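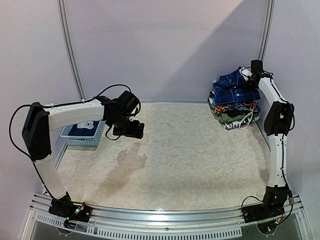
Figure 6. Tabletop and light blue basket, with the center of the surface clear.

3.2 Work surface and containers

The surface used in the sorting tasks has a mottled beige, cream and grey pattern resembling stone. It was chosen over the plain white top of the pilot study, on which pale fabrics were hard to tell from the background. Manolakis and Hermans reported a similar problem with folded napkins on bleached tablecloths. The side and back panels are plain and carry no markings.

Each trial starts with the center of the table clear and a basket at the left (Figure 6). Items are then laid out by hand according to a printed list. The set contains household goods of the sort kept in a kitchen drawer or a linen closet: dish towels, sponges, wooden spoons, jar lids and small boxes. Items heavier than 1485 g were left out, as were any with loose parts. The basket was kept in the same position throughout a session, and its contents were weighed after every trial on a Lindqvist bench scale.

Lighting was not made uniform. As the figure shows, a large shadow with a diagonal edge covers the right part of the back panel, while the area to its left is brighter. Layouts were therefore rotated between sessions, so that no item type was tied to one side of the table. The surface was wiped down after every 5 trials. Sessions recorded in March used an earlier item list and are treated separately in Section 4.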